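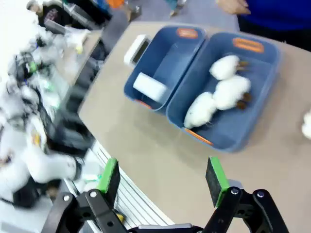

Tenel will change how small household items are sorted at its Wusuvora drop-off depot starting in November. The single mixed bin at the counter is being withdrawn, and residents will be asked to separate items before handing them over. A divided tray of the blue plastic type, with one compartment smaller than the other, is enough for most households – soft goods such as a sponge go in the small side, rigid plastic in the large one. The depot accepts loads of up to 25 items per visit.

The change follows a trial at the Bogale depot, where 465 loads were checked on arrival. Of these, 400 were sorted correctly and needed no further handling. Most of the remaining loads contained small boxes that had been left closed, so staff had to open each one by hand. Boxes should now arrive open or flattened.

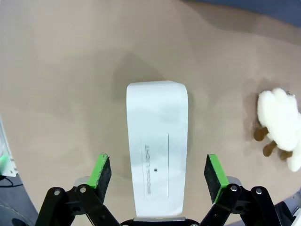 ## Hours and fees

The Wusuvora counter will open at 8 a.m. and close at 3 p.m. There is no charge for sorted loads. Unsorted loads will be accepted for a fee of $3, payable by card only. The Tako depot keeps its current rules until its counter is rebuilt – no date has been set for that work.

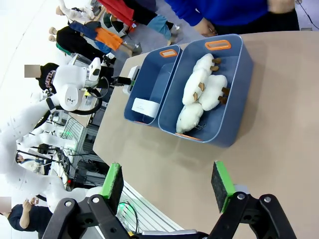
*Two dark blue storage bins side by side, the smaller with a white card inside.*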